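Support > Orkilus Kitchen Trainer > Setup Guide > Section 3

3. Counter tasks: what the arm can do today

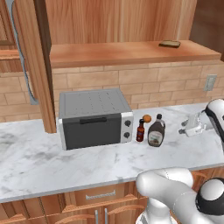
Many customers ask us before the first start if Orkilus can already do the kitchen work alone. The answer for this version is: a part of it. Please read this section before you choose a task from the list, so your expectation is correct.

All tasks in this section run in the simulated kitchen first. Do not move a task to a real arm until you have finished step 6.

1. Open the task list and select "Counter, basic".
2. Load the kitchen named Ekmont. It has a toaster oven and bottles on the counter, and this is enough for the first tests.
3. Select one task only. We recommend "Open oven door" for beginners.
4. Set the number of trials to 100. With 20 trials the result changes too much from one run to the next.
5. Press Start and wait for the report. Do not change the camera view during the run.
6. Read the line "Completed without contact error". Repeat the run with a new start position and compare the two reports.

Note: Opening a door with a handle is a task the arm learns quite well. Turning a knob to an exact position is more difficult. The arm often turns it too far, and the report counts this as failed.

Note: Small round objects, such as fruit, can roll when the gripper touches them. Set the grip speed to 2 or lower.

Caution: A good result in simulation is not a permission to use heat. On a real counter, keep the toaster oven unplugged during all tests.

Caution: Orkilus cannot judge if food is ready, burned or spoiled. A person must check it every time.

Wiping, pouring and cutting are not supported yet. Our test team in Flulville is working on wiping, but we cannot promise a date. If you need one of these for your shop or home, please write to the Eichhorn support desk and describe the job.

Continue to Section 4: Connecting a real arm

This site uses cookies to remember your language and your settings. Accept all | Only necessary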